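About Pumbridge

Pumbridge reviews takeout and late-night food. We started in 2000 as a photocopied sheet left on the counters of places that hadn't asked for it, and a few of them used it to line trays. We are now a website with a small staff and an office above a dry cleaner on Urnov Street.

We should say early that we don't believe most of what is written about food, and we'd prefer you didn't believe all of what we write either. Go and eat the thing. If we said the crust was good and you find it tastes like a coaster, write in. We print the complaints, including the long ones.

How we got here

Casimiro Vallejo was working nights at a parking garage and eating whatever was still being sold at 3 in the morning. A window called Sotiropoulos had a sign claiming the best slice in the city. So did the place across the street. So did a gas station. Casimiro bought all of them on the same shift, wrote down what he thought, and had the notes copied at the library. The gas station came second.

That first sheet upset Sotiropoulos so much that the family taped it up inside the window with corrections in red pen. It stayed up for years. They were right about the oregano and wrong about everything else, and we have said so to their faces. They still sell a fine spinach pie and a slice we would describe as fair.

People have told us this is a charming origin story. We aren't sure it is. Mostly it was a tired man with heartburn.

What we do

We eat food that comes in a bag, a box or a foil tray, at the hour when people really order it. Restaurants send us invitations to tastings at noon, with cloth napkins, and we turn those down. A dumpling handed over by the owner at lunch tells you very little about the dumpling you will get close to midnight from someone who wants to go home.

Every place gets visited at least three times by at least two people, and we pay. If a kitchen works out who we are and adds something extra, we eat it (we're not saints) and leave it out of the review.

We score out of 19. The original sheet had room for 19 boxes across the page and no more. We've been asked to change to stars, and once to change to flames. No place has ever gotten a 19. Two have gotten a zero, and one of those is still very busy, which should tell you how much power we have.

What we don't trust

"Authentic," on any sign. "Hand-tossed," unless we can see the hand. Any burger with a first name. Secret sauce, which in our experience is mayonnaise and something. Lines outside the door, since a slow register will get you one of those. Delivery estimates.

We're also wary of prizes. We were shortlisted for a Curnier, the regional food writing award, and went to the dinner, where the chicken was gray. We reviewed it. We have not been shortlisted again. The Curnier people say there's no connection and maybe there isn't.

And we keep an eye on nostalgia, ours most of all. Half the reviews from the early years complain that the food used to be better, written by people in their twenties who had lived here for a few months.

Who we are

There are five of us on staff, plus whoever is hungry. Casimiro still edits everything and still cuts the adjectives. He no longer eats fried food after dark, on medical advice, and he's skeptical of that too. The rest of us don't use our names on reviews. A known face gets a better slice.

We're not chefs. One of us went to cooking school for a semester and won't discuss it. We think you can judge a burrito without knowing how to make one, though chefs write to us every September, when the annual noodle list comes out, to argue the other side. 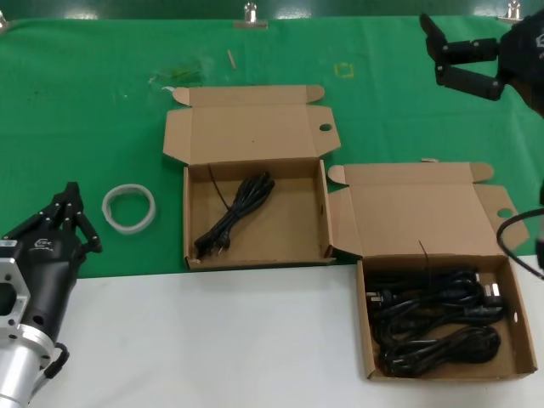
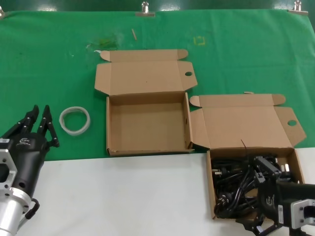 How we pay for it

Readers pay for most of it, by subscription. We run a few ads, none of them from anyone who cooks. A sandwich chain once offered to "partner on content" and when we asked what that meant, the answer took a page and a half and didn't mention sandwiches. We said no. We'd like to claim that was principle, but the money wasn't very good.

If you want to get in touch

Tips are welcome, and so are corrections. If you own the place you are recommending, say so, because your cousin's five rave messages in one evening all had the same typo. Please don't mail us samples. The stairwell is hot and the dry cleaner has asked us to stop.

We don't answer the phone before noon.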